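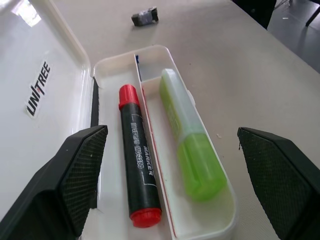
Baptiste Center Opens Its Robotics Laboratory to Visitors

The Baptiste Center for Applied Automation opened its manipulation laboratory to the public on 5th March, welcoming 154 visitors from local schools, manufacturing firms and the surrounding neighborhoods. The open day was held jointly with Harnix, the Center's industrial partner, and was the first since the laboratory moved to its present rooms on the Rirkley campus last June.

Demonstrations centered on the handling of small household and office items by two-armed robots. Visitors were admitted in groups of up to 24, and each group spent half an hour at the worktables before continuing to the electronics workshop and the machine hall. Staff members were present at every station to answer questions.

The tabletop station drew the longest lines of the day. The task there involved an everyday pencil case with a hinged lid, together with a marker and a highlighter, and called for the items to be placed in the case and taken out again by a pair of robotic arms. Laboratory staff explained that a task of this kind, simple for a schoolchild, requires a robot to judge the position of a thin object on a flat surface, close its fingers on it at a suitable angle and release it inside a narrow tray. A small change in where the marker lies can call for a different approach by the arm. 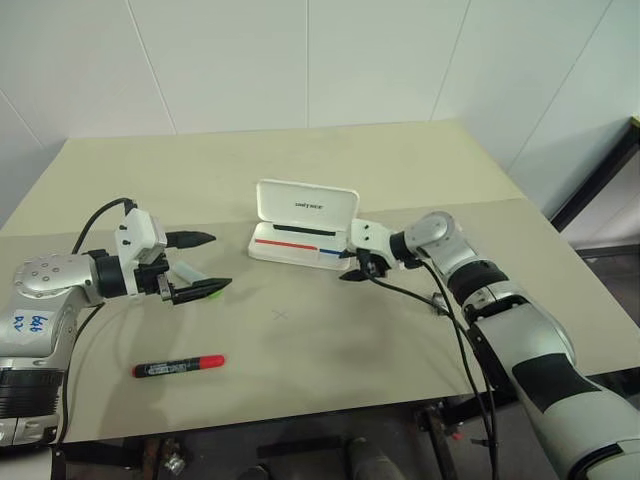
The two arms at the tabletop station, with the open case and a marker on the table.

The station forms part of Vimitz, a three-year project in which the Center and Harnix are studying how robots can learn desk and packing tasks from recorded examples. The project team has set a goal of 300 recorded runs for each task in its current series. At the time of the open day, the pencil case task had reached 80. Staff noted that runs in which an item is dropped or missed are also kept, and that these are reviewed separately at the end of each week.

Questions from the school groups dealt mainly with speed and safety. Visitors were told that the arms are operated well below their top speed during demonstrations and that an operator remains within reach of the stop button whenever they are powered. Several visitors from local firms asked whether similar equipment could be used for sorting parts or filling small boxes. Harnix representatives replied that trials of this type are planned for a later stage of Vimitz – no schedule has been announced – and invited interested companies to leave their contact details at the information desk.

A short talk on careers in automation was given twice in the main lecture room. It covered two-year technical programs as well as university degrees, and included information on the Center's summer placements for high school students. Application forms for the placements are available from the Rirkley campus office and must be returned with a letter from a teacher or school counselor.

The Center has confirmed that a second open day will be held next year. Schools wishing to bring a class before then may request a guided visit through the education office. Guided visits last 90 minutes, are free of charge and can be arranged for students in seventh grade and above. Groups are asked to give at least three weeks' notice and to inform the office in advance of any access needs.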